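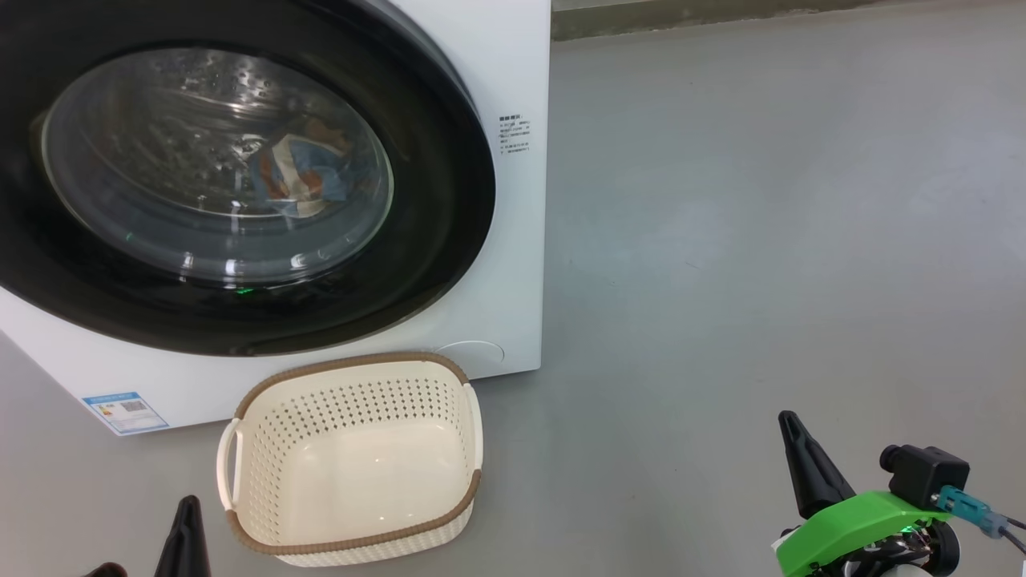
*The laundry corner at Fallarside: washer, basket, and one gripper on each side.*

I got into Fallarside's open day on my second try (the first time I parked at the wrong building and walked in on a dentist's waiting room). They let people in by groups of 20, and mine got the software tour, which made me very happy and made at least one kid in a dinosaur shirt very sad. He wanted the arms. I wanted the logs!

The laundry corner was our first stop and I could have stayed there until closing. The job sounds so small: open the door, get the clothes out, put them in the basket. Then you look at it the way the perception people have to. The door is a clear dome with a fat black rim, and it throws back every light in the room. Behind that there's a shiny steel drum full of little holes, also throwing back every light in the room. And somewhere in the middle is a bundle of blue, white and orange-brown cloth that the software is supposed to find.

They had the segmentation view up on a big monitor, with the cloth mask in pink. With the door shut, the mask kept sprouting extra islands wherever there was glare on the glass. Their fix is pretty low-tech and I loved it. The planner just doesn't trust anything it sees through the door. It uses that view to decide "probably laundry, go ahead and open," throws the mask away, and looks again once the glass has swung clear. I've spent whole weeks at work trying to clean up bad data that I could've simply not used, so, ouch.

The wrist camera takes over near the drum. There's a little one sitting on the green bracket of the right gripper, and the handoff between the head view and the wrist view is where most of their bugs live, or so the guide told us. If the two disagree on where the rim is, the arm stops and asks for a new look. It used to average them. You can guess how that went for the rim.

Somebody in my group asked about the basket, expecting it to be the easy part. Nope! The sides are full of holes, so their depth data sees some of the wall and some of the floor behind it. They gave up on modeling the walls and track the brown rim around the top instead, then treat everything under it as solid.

Upstairs was the tooling demo, a replay viewer they call Tulmont. You drag a slider and it shows the camera views, the planned path and the path the arm really took, all lined up in time. They keep the last 1,000 runs searchable by what went wrong, and we got to try it. I typed "sleeve" and got 11 hits. The best feature is a dumb little button that jumps to the moment the plan and the motion split apart. I want that button in my own job and I don't even work on robots.

The Ekico booth in the lobby had a talk on grasp planning, but it was 60 minutes long with no chairs left, so I lasted through the intro and went for coffee. Pretty good coffee, too. The cart is by the east stairs and takes cards.

If you go in April, book the afternoon slot and wear layers, the lab is chilly. I've already signed up for Trindade's open house next, mostly to see how they handle folding.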